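# Does the Manga Pace Survive? Page-to-Screen Timing in *Goltotau*

Media Studies project report, Gilmar Evangelista

28 June 2025

I have been reading *Goltotau* since I was far too young for it, so when our class was told to pick one adaptation and study it closely, I didn't need long to decide. My question was a simple one -- how much of the comic gets used in each episode of the anime, and does a faster episode feel worse to watch?

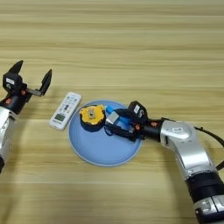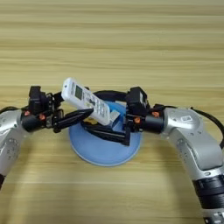
I began in January with the first season and the volumes it covers, keeping the book open on my lap and stopping the episode every time a new page started. This is a slow and slightly maddening way to watch anything (my sister gave up on me by the second evening), but it gave me a page count for every scene, and by the end I had a notebook with 187 scenes in it.

## What I found

The opening episodes are wonderfully patient. Episode one uses 31 pages and lets the ferry crossing play out almost in silence, with just the engine and the gulls, and I think it's the best thing the director did all season. Then we reach the Mernel storyline, and the show starts to hurry. The busiest episode there gets through more than twice as many pages as the first, mostly by cutting the conversations between fights.

I had expected to dislike that episode the most, and I didn't! The fights are clear, you always know who is standing where, and Captain Revard's retreat over the bridge is easier to follow on screen than in the book, where I had to turn back twice to see which bank she was on. What suffers is Revard herself. In the comic she has a long talk with the old mapmaker, Du Plessis, before she gives the order, and you understand that she is frightened. In the anime he gets two lines and a cup of tea, and she just seems cold.

## The survey

I also asked 23 students at school to watch two episodes, one slow and one fast, and write down where they got bored. Most of the boredom was in the slow one, I'm sorry to say, and the ferry came up again and again. The readers of the comic liked the ferry and the newcomers mostly did not, so my own taste may well be getting in the way here.

## Problems

My page counts treat a splash page and a page full of dialogue as the same thing, and they plainly aren't. If I did this over I would count panels, even though the season covers well over 1000 of them and I'd need a second notebook. I would also show the two episodes in a different order to half the group -- everyone saw the slow one first, right after lunch.

I still have to type up the scene list for the last three episodes, and it will go in the appendix with the survey sheets.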